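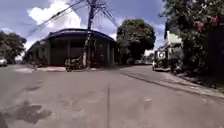
Stop Means Stop, Even for a Stain

The fault report on the Gamance delivery robot runs to two pages and blames the wrong part. I read it twice in July, and I think the people who wrote it have missed what matters.

The facts are short. The robot, running the Pulden navigation software, came up to a wide intersection in full daylight, classed a dark patch on the asphalt as a hole and braked. Stopping was correct. A machine that can't tell a stain from a drop should treat it as a drop. The trouble came 300 milliseconds later, when a second module cleared the hazard and released the brake, then lost confidence and applied it again. The log shows 127 of these changes before the remote operator cut power.

Skevik, who supplied the camera unit, were asked to explain the poor contrast reading. They did so at length. Dark marks on grey pavement, deep shade beside bright road, a seam running straight ahead that looks like an edge - all of this is hard for a camera, and all of it is ordinary. Most older streets have a patch like that somewhere. Retraining the classifier on another 397 stains will help with those stains. It will do nothing for wet leaves or a new strip of tar.

My objection is to the brake logic. Any module could clear a stop that another module had called. In factory work we gave that up long ago. If a guard opens on a press, the press stays stopped until a person resets it, and closing the guard does not start it again. The same rule should apply on the road, with one change: the reset can come from a remote operator who has looked at the live view.

The usual reply is cost. Operators are expensive, and a robot waiting at a curb earns nothing. I accept that. But a robot lurching at the mouth of an intersection is a hazard to the driver behind it, who can't guess what it will do next. A stopped machine with its lights flashing is at least predictable.

Cârstea's review proposes a longer delay before the brake releases. That would lower the count in the log and leave the fault where it is. I would rather see the release authority taken out of the perception software altogether, and the robot kept off public streets until that is done.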